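4 min read

3.2 Collection of demonstrations

All examples for the Ivari set were gathered in simulation. One operator controlled the black arm by teleoperation, and the second arm at the far end of the table was kept passive during the whole collection. Each episode begins with a new random placement of the cubes and the small loose pieces. We recorded 601 episodes in January. One of them was removed, as its log file was damaged, so 600 remain for training.
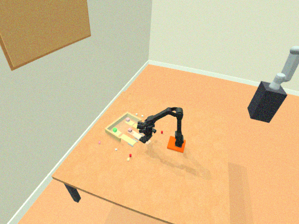 Figure 2. Simulated workspace with the black arm reaching over the tray. Three cubes, one green and two pink, are in the tray, and small pieces lie on the table near it.

The policy is trained on joint positions and on the rendered view. An episode was stopped by hand when the operator judged that the task is finished or cannot be finished. Both kinds were kept, with a label. The labels were checked by D. Samonte, who did not take part in the teleoperation. We have also tried a larger set of 1,000 episodes, and its results are given in Section 5.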